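How to Sew an Envelope Pillow Cover (No Zipper!)
August
By Leonilde Bettencourt

I put off making pillow covers for years because I was scared of zippers, and then my neighbor Hélder Cardoso showed me the envelope back and I made four in one weekend. You need one piece of cotton, thread, and an iron. That's the whole list!

Wash and dry the fabric first. I skipped this once with some lovely cotton from the market in Kerkbridge and the cover shrank so much I had to give it to the cat.

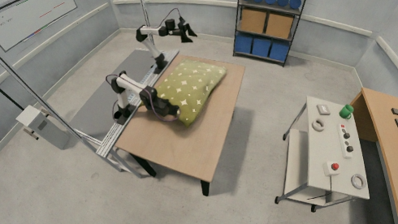
My pillow form is 16 inches square, so I cut a strip 16 inches wide and 38 inches long. Yes, the same width as the form, with no extra. The seams eat up a little and you get a nice plump cover (if you like yours looser, add an inch).

Now hem both short ends. Fold over half an inch, press, fold again, press again, and stitch close to the inner fold. Please do press it, I know it's boring.

Lay the strip right side up and fold the two hemmed ends in toward the middle until the whole thing measures 16 inches long. They'll overlap by 4 inches. Pin the top and bottom edges, with extra pins where the layers stack up, and leave the hems alone or you'll sew your opening shut!
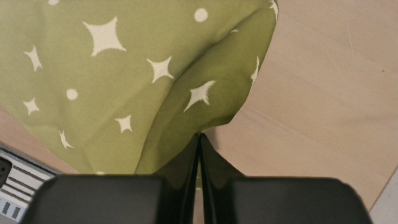 Sew the top and bottom with a half inch seam, going back and forth a few times over the overlap. Then zigzag the raw edges, clip the corners and turn it all right side out. I poke my corners with a chopstick, gently.

If your print has a clear up and down, check it before you pin. Mine went in sideways on the first try and I spent a whole Thursday evening with the seam ripper. Small scattered prints are much kinder to beginners.

Stuff the form in one corner at a time and give it a good shake.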